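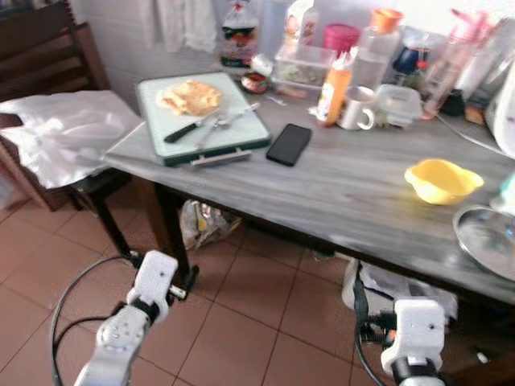

Fig. 1. Table with food, cutting board at left, jars and bottles along the wall.

Home Search Courses Handouts Contact
Search this site Go

Plusau Household Skills, Unit 2: The Shared Table
Handout, 19 Feb 2025

Read before class. Bring the Quinlan worksheet, p. 332.

Zones
- back row, by the wall: things that stay. Bottles, jars, mug, lidded boxes
- middle: board, food, knife
- front edge: keep clear!! Look at the yellow bowl in Fig. 1, how near the front it is. Bowls go back a hand's width
- phone: off the table. Not a utensil
- cables: run behind the row, never accross the top

Clearing order
1. Food first. Cover it or bag it.
2. Knife by itself, handle toward you. Don't pile it with forks and spoons.
3. Board to the sink, flat, both hands.
4. Fork and spoon side by side, heads the same way. Makes them easy to pick up in one go. Set them well in from the edge.

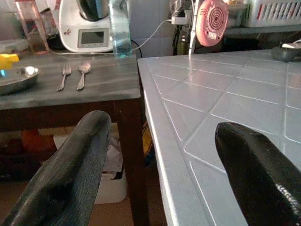

Two tables side by side

Common in the Ekness apartments, small kitchen so a second table gets pushed up. Questions to think about:
- which one is for eating, which for clearing? Pick and stick to it
- molded plastic top, ridges in a diamond pattern = crumbs. Brush along the ridges, then wipe
- smooth top: one wipe, back to front
- tops not level? dont set a bowl over the gap

For next time: draw your own table, mark the zones. Half a page is plenty. July group did theirs in pencil, fine.

Related handouts
Gunoden shelf plan
Packing a lunch bag
Washing up in a small sink
Labels and leftovers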